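README for the Kudis wrist camera and gripper tryouts

Hi, and thanks for opening the readme first. I wrote this for people who got the Kudis folder from me or from the shared drive and want to know what is in it, how it was made and where it is going to bite them. It is long because I kept answering the same messages over and over. If you only want to load the files, skip down to "Getting started" and come back when something looks odd (it will).

What this is

Kudis is a comparison of two parallel grippers and two small wrist cameras, all tried on the same arm, in the same bay at our workshop in Zuscombe. The grippers go by Clerine and Huang in the file names. Clerine is the one with the linkage fingers and the flat pads. Huang is the older one with straight sliding jaws, named after the street where we picked it up, so please don't go looking for it in a catalog.

The question I started with was a pretty simple one. I wanted to know which gripper and camera pairing lets a person drive the arm through ordinary pick and place work without needing a second view from the side. I had a strong opinion going in (wide lens, always!) and I've changed my mind on about half of it.

The objects are whatever we had on the shelves: racks and baskets, rolls of tape, boxes, cups, a few cloths. I didn't want a clean set of colored blocks. Blocks are easy to see and easy to hold, and every gripper I have ever owned looks great on blocks. 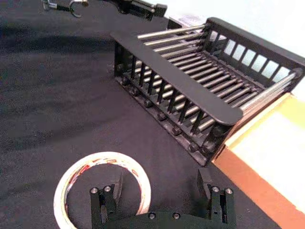

Words and wiring by Arben Kos
Posted January 17, 2024 | Kudis notes, Zuscombe workshop

Why the wrist view is hard

Let me start with dark on dark, my biggest complaint. A black gripper over a charcoal cloth, reaching for a black rack, gives you very little edge to work with. You end up steering by the shiny bits. The silver screw heads on the finger links turned out to be my best guide for where the fingers are, and the metal rods in the rack do the same job for the object. Take those away and I'd be guessing a lot more than I'd like to admit.

The second problem is exposure. With dark cloth taking up most of the view, the camera opens up and anything pale beyond it blows out to white. You can see it in the top corner of the rack picture, and on the box beside the rack too, where the top has gone to cream and white. If you are training anything on color, be careful with the tops of boxes. The sides hold up much better.

Third one, and this is more about the racks: you see through them. The gaps between slats show you the floor rods, and the openings in the far side show you whatever is behind. Weidong Ye ran a depth estimate over some of these frames for me and it went straight through the openings as if the rack wasn't there – lovely on the rails, hopeless in between. I haven't found a setting that fixes it. If you have, write to me!

Clerine against Huang

I like Clerine more, so read this with that in mind.

The fingers on Clerine open wide and the pads stay parallel as they close, so you can come down over a thick rail without lining up perfectly. The links move in an arc though, and that means the pad tips change height while they close. On a tall object you won't care. On a roll of tape lying flat you will care very much, and the first thing I did was press the pads into the cloth. Go in a little high and let the arc bring you down.

Huang closes in a straight line, so the height stays where you put it. That makes flat things easier. It has a shorter opening, and it has a chunky housing that sits right in front of the lens, so you lose the middle of the view at the very moment you want it. With Clerine the space between the open fingers stays clear down to the cloth, and for me that settles it for driving by hand.

Grip on metal rods is poor for both. The rods are round and smooth, the pads are flat, and you get a line of contact and not much else. Go for the rail when there is one. I tried rubber tape on the pads for one afternoon and it helped, but it left marks on everything and peeled at the corners, so those runs are not in the folder.

The two cameras

The narrow one gives a nicer picture and the wide one gives a more useful one. With the wide lens you get both fingers and a good bit of the table all in the same view. With the narrow lens you lose one fingertip whenever the gripper is fully open. I kept drifting sideways because I was centering on the finger I could see.

The wide one goes soft near the edges and up close, and printed text usually doesn't survive. The red print inside a tape roll comes out as red marks and that's all. Don't use this set for reading labels, please. It wasn't made for that and you'll only be sad.

Both cameras are mounted behind the fingers and tilted forward. I checked the mount at the start of every session and there are still small shifts between days, mostly my own fault for taking the bracket off to get at a cable. Use the calibration file that sits in the same session folder. Do not mix them – I did, and lost a weekend to it.

What's in the folder

There are 70 runs in total, spread over 4 sessions. Each run has its own subfolder with:

frames, the stills from the wrist camera in order
joints.csv, arm joint angles with time stamps
grip.csv, the commanded and measured finger opening
notes.txt, whatever I typed right after the run

The notes are uneven. Some are a full paragraph and some say "meh". I left them as they were. If a run went wrong I kept it in and wrote so, and I'd ask you not to filter those out before you have looked at a few. The misses taught me more about the pads than the good picks did.

Getting started

Copy one session to a local disk first. Reading the stills over the network is painfully slow.

Open the session's calibration file and check that the gripper name in it matches the name on the run folder.

Line up the time stamps using the joints file as your clock. The grip file starts late in every run and that is normal, so don't pad it with zeros.

Look at the stills before you run anything over them. Ten minutes with your own eyes will tell you if the lighting is going to be a problem for what you want to do.

Known problems

Measured opening on Huang has a small offset when fully closed. I never tracked down the cause.

Exposure was on automatic for both cameras, so brightness jumps when the arm moves from the dark cloth toward the pale part of the work area. I'd lock it if I did this again.

There is often other gear in view: bits of a second arm, tools, rolls of tape. I haven't masked any of it, and I have no plans to. A real bench has stuff on it.

The finger pads cover part of the object in a lot of the stills, sometimes the very part you would want to label. Weidong drew boxes by hand for one session and marked the covered ones with a "c" in the last column. The other sessions have no boxes at all.

Next round

I want to repeat the rack runs in May with a light gray cloth and see how much of my dark on dark grumbling goes away. I also want to try curved pads on Clerine for the rods, if I can get a pair printed that don't snap at the screw holes.

Using it and asking about it

Use the set for whatever you like inside the group, and tell me before you pass it outside. If you write something up, put Weidong's name next to mine, since the boxes were a lot of work. Questions go to me, and please include the session and run name so I can find the stills you mean.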